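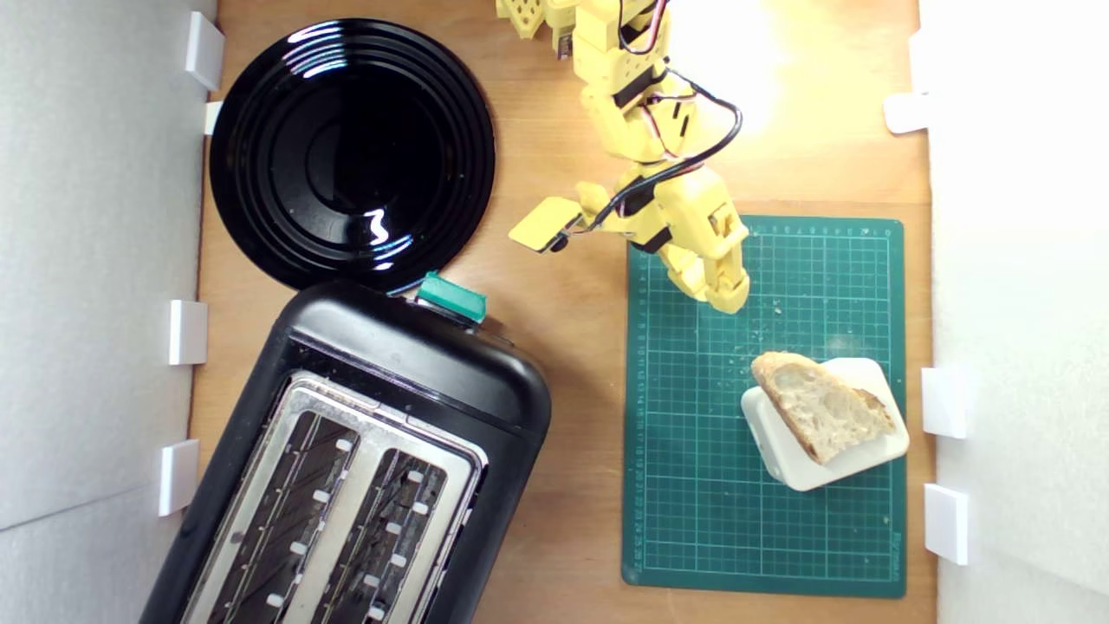 Black plate on a wooden table, toaster standing by.

I have been meaning to write about toast for months. I kept putting it off on the grounds that it is only toast, and then on Thursday I had two slices of it for tea, standing up, in my coat, and thought no, come on, you eat more of this than anything else in the world. You can manage a blog post.

So. I grew up in a house where bread came in a bag and the bag was Bimum. I don't think I knew there was any other sort until I went to stay at a friend's and was handed something brown with bits in. I cried, apparently. My mum did ours very pale with butter right up to the crusts, cut into triangles if you were ill and left whole if you weren't, and to this day a triangle of white toast makes me feel as though somebody is about to put a hand on my forehead.

Then I moved to Clinov for work, and for the first three months I lived in a room with a sink, a kettle and a grill that only heated along its back edge. If you have never used one of those, the trick is to turn the bread round halfway and then turn it over and then turn it round again, and by the end one side is cold and you've missed your bus. I ate a lot of stripy toast that winter! I also ate a lot of it at the Lilura, the café by the station, where they did it thick and brought the butter in a little dish so you could decide for yourself how greedy to be. It was the butter dish that got me. I went in most mornings at twenty to 8 and sat by the radiator with my book, and I think I'd have been quite miserable that year without it.

The Lilura has gone now, by the way. I walked past in November and it's a place that does phone screens. I stood outside for a bit like a fool.

Anyway - what I really wanted to get down is how I do it these days, partly as my niece asked and partly so I can stop having the same argument in the kitchen. I buy a whole loaf from Pinto (the bakery up the hill, not the one with the big car park) and I don't let them slice it. They always offer, and they always look a bit hurt. But their machine does it too thin, and a thin slice goes to cracker before the middle has any colour. I cut mine at home with the long knife, badly, so that every slice is a wedge. The thick end stays soft and the thin end goes crisp and I like having both.

A loaf does me for 3 days. First day it's too fresh to toast and I have it with cheese. Second day is the good one. By the third it has dried out just enough that the toaster gets through it quickly, and you want to keep an eye out, or it catches. Anything after that goes in the freezer for crumbs, where I have, at the last look, over 20 little bags of the stuff and no plans for any of it.

Butter: salted, out of the fridge since breakfast, and on the second the toast is done. I know there are people who let it cool in a rack first so the butter sits on top in a layer. I have tried it and I can see why you'd like it, and you're welcome to it. I want mine soaked in. I want to need a napkin.

On top, in the order I'd miss them: marmalade (the dark sort, with peel you have to chew), then Marmite, then a squashed tomato with a lot of pepper, which I only came to in my thirties and now have all through summer. Honey I find too runny for this kind of bread, it goes through the holes and down your sleeve. Peanut butter is for other people. Beans are a different subject and I'll do them another time, I have quite a lot to say about beans.

Somebody left a comment on the soup post asking whether I ever make my own bread, and the answer is that I did for one spring and it was fine. It was nice, even. But it made wonderful bread and very ordinary toast, too damp in the middle, and I missed my walk up the hill of a Saturday and the smell when you open the door at Pinto. So the flour got used up in pancakes and I went back to paying for it.

I'd love to know what everyone else has. My sister says cold butter and nothing else, and my neighbour swears by lemon curd, which I had forgotten existed and have now written on the shopping list in capitals.

Print this post | E-mail this post

Contact | Copyright, all words my own | Back to top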